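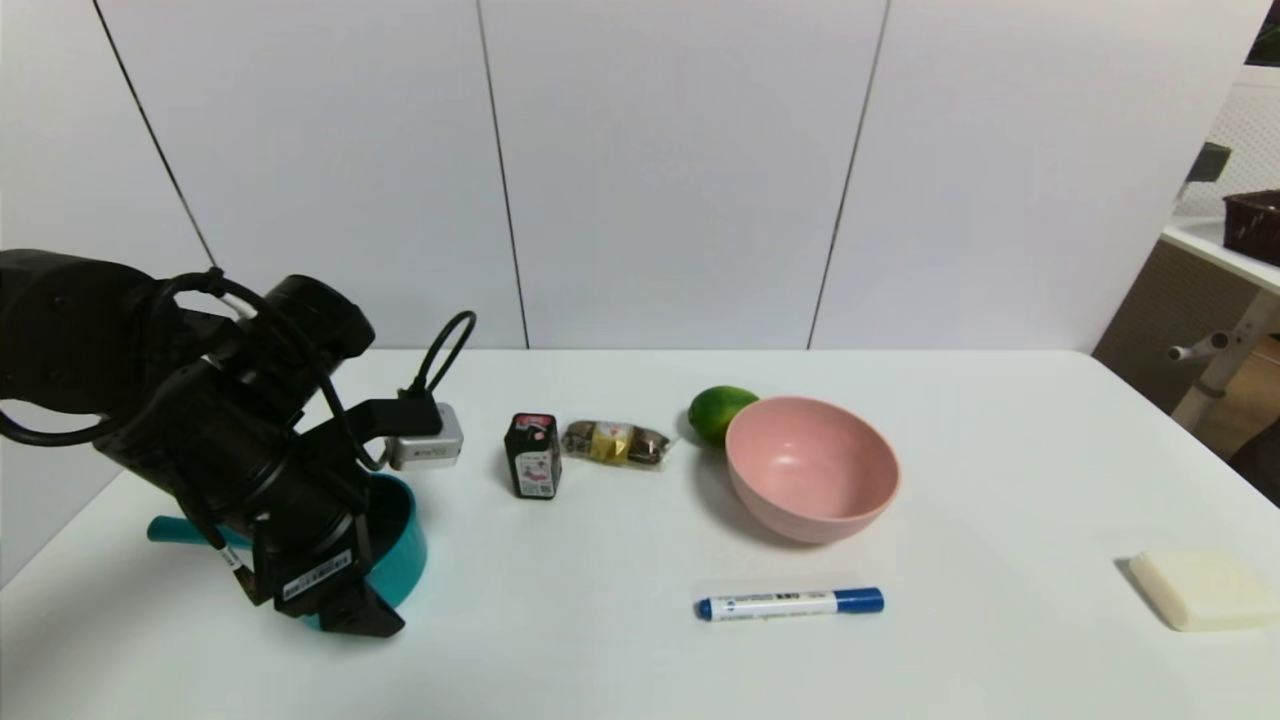

Newsroom > Software > Manipulation

Pikero splits grasp planner from motion controller in Luston 7

Pikero has released version 7 of Luston, its control stack for single-arm tabletop manipulation. The main change is structural. Grasp selection and trajectory generation, which previously shared one process, now run separately and exchange messages through a typed queue. A slow grasp query no longer stalls the arm.

In the old layout, the controller held its last commanded pose while the planner scored candidates. On cluttered tables this produced visible pauses above the target. Luston 7 keeps the controller running at a fixed rate and lets it accept a revised grasp at any point before the fingers close. If no revision arrives in 112 milliseconds, the current one stands.

Perception has been reworked as well. The head camera supplies a coarse object list and the initial approach direction. Once the gripper is near the table, the wrist camera takes over, and the planner refits the rim or edge it intends to pinch from that closer view. Open containers get their own grasp class, with one finger inside the wall and one outside.

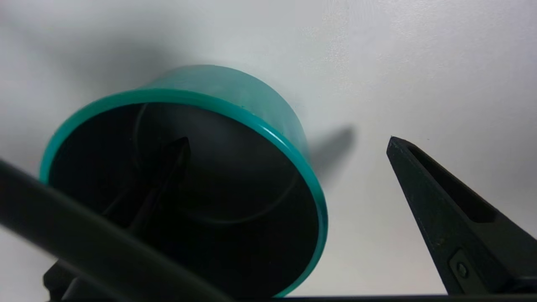 The class covers containers lying on their side, where the opening has to be found before a finger can be committed to it. The planner masks the arm's own cables and fingers out of the wrist view using the joint state. Dark interiors remain a weak point, according to the release notes, and the planner falls back to an outside grasp when the inner wall can't be resolved.

Jocelyn Leclerc, who maintains the planner, said the team tested the release on mixed household items, among them bowls, markers, soap and packaged goods in clear film. Film wrappers still produce unstable edges under overhead light. A filter for them is planned for December.

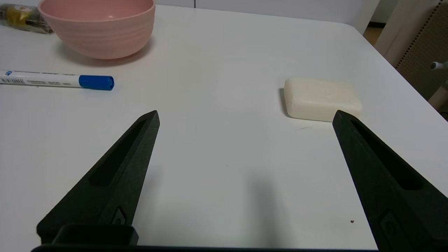

Naheed Niazi wrote on the user list that the separate processes had fixed the pauses but made logs harder to read, with planner and controller timestamps drifting apart by as much as 11 milliseconds over a long run. Leclerc replied that a shared clock option is already in the development branch.

Configuration files from Luston 5 and earlier need to be converted with the bundled script. Custom grasp scorers must be rebuilt against the new message types.

Related items
Gevitz adds replay tool for wrist camera logs
Eze driver moves to fixed-rate joint streaming
Tyson Penner on calibrating two cameras to one arm
Luston 6 enters maintenance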